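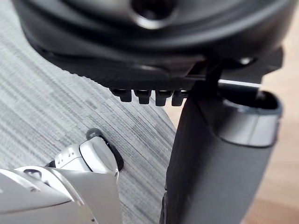 Hatsue Oshima

15/09/2022

Working notes, creature effects, Tastora short. Carrying on from the last entry, where I had the neck appliance done and the jaw still wrong.

Read the new pages over breakfast. The script has changed again, and for once it makes our job smaller. The drowned man no longer gets up in the boathouse. He stays down until the kitchen, which means the first time anyone sees his face moving is in lamplight from one side. I can stop worrying about the left ear. It will be in the dark for the whole of his screen time unless Vakulenko changes the blocking, and I've asked for a note if that happens.

What's still on our list after the rewrite:

- drowned man, face and neck, full makeup, kitchen and stairs
- drowned man, hands, close work only
- the sister, bite on the forearm, fresh and then old
- the thing under the jetty, head and one shoulder, puppet
- blood, three kinds (see further down)

The jetty thing used to have arms. Arms are cut. I have the armatures for them on the shelf, wrapped, and will keep them in case this turns into a feature the way everyone keeps saying it will.

**Jaw**

The jaw on the drowned man has been a nuisance since May. The chin piece was sculpted to overhang the actor's own chin so that it would look swollen, and every time he talks the overhang moves half a beat after his mouth does. In a comedy that would be fine. I recast it thinner at the lip and left the bulk lower down under the chin, where there's little movement. Glued it on over the bald cap form first, then on the actor in the afternoon. Much better. He read his two lines from the stairs and I could look at his eyes while he did it, and before this I only ever looked at the chin.

The edge by the corner of the mouth still lifts. Options as I see them:

1. Stop the piece short of the corner and paint across the gap.
2. Keep the piece as is and glue it with the stronger adhesive, which he doesn't like the smell of.
3. Make the corner a separate small piece and put it on last.

Trying the first one next session. If it doesn't hold up on camera, the third. I'd like to stay off the strong adhesive near the mouth because he has to drink in that scene.

**Color**

I put the whole face through the lamp test with the gray-green base I mixed last week. Under the workroom tubes it looks properly dead. Under the lamp the art department has picked, which is very orange, all the green goes and he looks like a man with a bad tan. Mixed a second base with more blue in it. Looks ridiculous under the tubes, like a party balloon. Under the lamp it reads as cold skin. Going with the blue.

Notes for whoever mixes the next batch: start from the pale base, add the blue before the gray, stop before you think you're done, and check it under the lamp. Don't check it under the tubes at all. The veins go on after the powder and they want to be brown. Purple veins look drawn on.

The hands have to match. They were painted with the old base and will need doing over. I've left them on the rack with a tag so they don't get packed by mistake.

**The bite**

There was a long talk on the phone about the bite. The question is how much of a zombie picture this is. Vakulenko's position is that the drowned man is a ghost with a body, and that ghosts don't infect people. The producer at Jorkbridge wants the bite to spread because he thinks the audience will expect it to. The script currently says "the wound has changed" and leaves it there.

For our purposes it matters a lot. If it spreads, I need stages, and the later ones need to run past the elbow, and her sleeve in the last scene is short. If it only gets old, I need one scab and some yellow. I said I could have one extra stage ready and they could decide on the day whether to use it. I'd prefer they decided sooner. Sculpted the extra stage anyway, same tooth pattern, more swelling at the top, skin tight and shiny around it. It's in the mold now.

My own view, for what it's worth in a notebook, is that it should only get old. The scene where she hides it from her mother is stronger if all she's hiding is that it happened. Once there are black lines running up the arm the audience is ahead of her and only waiting for her to turn. I've worked on enough of those. The old pictures I like best are slow about their rules, and some of them never get as far as having any. You see somebody walking wrong across a field and that's plenty.

The tooth pattern was cast from the actor's real teeth, with his permission, and then I knocked one of the lower ones crooked. It matches the dentures he wears in the kitchen. I doubt it will be seen.

**Blood**

Kitchen blood: the thick one. It has to sit on the tile and stay where it's put while they light it. The last batch crept toward the drain. Added more thickener and left a puddle on a spare tile over lunch. It stayed put but grew a skin. A few drops of glycerin worked in at the end fixed the skin.

Arm blood: the ordinary one, a little darker than we used on Lorton. It looked like ketchup on Lorton in the daylight scenes and I got letters. It has to come out of her sleeve. The costume department gave me a cuff from the same cloth, and I've washed it through once with cold water and dish soap. There's a pink shadow left. I'm going to try soaking the next one before it dries, and if the shadow stays I'll tell them to buy more shirts.

Mouth blood: food-safe only, mixed fresh each morning, labeled, kept in the fridge in the kitchen and never in the fridge in here. This is written on the door and I'm writing it again.

**Jetty puppet**

The head is cast and seamed. Skin came out of the mold with one bubble under the left eye, which I opened and filled. The filled spot takes paint differently, so I've decided it's a barnacle, and there are now other barnacles so it has company.

The mouth mechanism works dry. Pull cable for the jaw, second cable for the lip curl. We tried it in the tank for the first time and the jaw cable dragged. The sleeve had filled and the cable was moving against water the whole way. Drilled relief holes along the sleeve, near the back where the weed will cover them. After that the jaw closed at the right speed but opened slowly, and I think the slow opening looks good. Recorded it on my phone and sent it over. Answer came back: keep it.

Weight is a problem. The head floats. I'd put ballast in the neck and it still wants to come up forehead first. Moved the ballast forward into the snout and it now hangs level, with the eyes right at the surface. That's the shot on the storyboard, so I'm happy, but the shoulder now trails behind and twists. The shoulder needs its own line. I'll run one from the underside to the same rod the neck is on, and the operator can hold both.

The weed is real weed at the moment and it stinks. I've got strips of dyed silk drying that ought to do the job once they're wet. The silk floats out nicely and settles slower than the real stuff. I want to try a mix, mostly silk, with a bit of the real weed across the brow where the camera is closest.

**Makeup time**

Timed the full drowned man from bare skin to ready: 70 minutes before contact lenses, working alone. The schedule gives us an hour and assumes an assistant. With one more pair of hands on the neck I think we make it. Without, we don't, and I've said so in writing.

Removal is slower than I'd like. He's patient, but his skin was red under the jaw afterward and I don't want to be gluing onto that the next morning. Oil first, leave it to work, then the remover on a brush at the edges. No pulling. Moisturizer sent home with him.

**Things I watched**

Put on two of the slow Italian ones while the molds cured, mostly for the faces. The makeup in the second one is just clay, dried and cracked on the skin, and it holds up better than a lot of expensive rubber. The cracks follow how the actor's face moves because they were made by his face moving. I tested a thin layer of tinted clay over the edge of the forehead piece to see if I could hide the join that way. It hid it. It also shed onto his collar whenever he frowned. Might be all right for the stairs, where he doesn't frown and the collar is wet anyway.

Also went back over the boathouse footage from the camera test. The drowned man lying down looks best when he's shot from the feet. From the head end you can see the neck piece bunch. If they have to shoot from the head end, put the wet rope across the throat.

**To do**

- corner of mouth, option 1
- repaint hands to the blue base
- demold the bite, trim, prepaint
- second cuff test
- line for the shoulder
- more barnacles on the right side, as it's all on the left now
- ask about the assistant again
- order lens solution, order brushes, we're down to the chewed ones
- find out whether the kitchen window will be blacked out, because if it isn't, the color work has to be done over for daylight

Bite came out of the mold just before I locked up. Clean edges all the way round, one tiny tear at the wrist end that will trim off. Powdered it and left it flat on the form with the lid on.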